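We use cookies to remember your settings. Accept | Manage

Rianne Dijkstra
8 May 2022

Another week, another "fully reliable" hand-held gripper. Flestarer say their grip sensing has been tested on 100 fabrics. I'd like to know which 100.

Our log has 28 faults in it so far. The usual one: the gripper reports closed and holding, and the cloth is on the floor. The software carries on as if all's well.

Olumide Idahosa put it down to thin cloth. Fine, but then thick knits did it too. So did a tea towel.

The one that bothers me is the release fault. You let go, the fingers stay shut. Tshepo Mofokeng had his thumb near them and was lucky. I asked for a proper stop button. I got version 42 of the firmware.

Release notes for 42: "improved stability". Stability of what?

Parviz Esfahani reckons it's the cords pulling at the base. Could be. I'd believe it sooner than I'd believe the brochure.

Still at it with cloth. I'll post the log when Flestarer answer my email, so don't wait up.

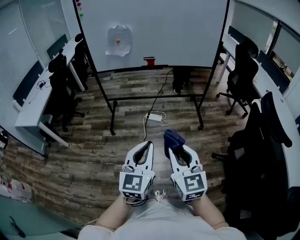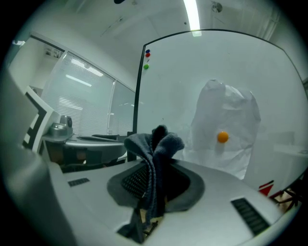 Grippers and cloth, whiteboard behind.

Recent posts
Who signs off a safety check at Zutiddale?
Van Leeuwen chargers, again
Flendia demo: what they left out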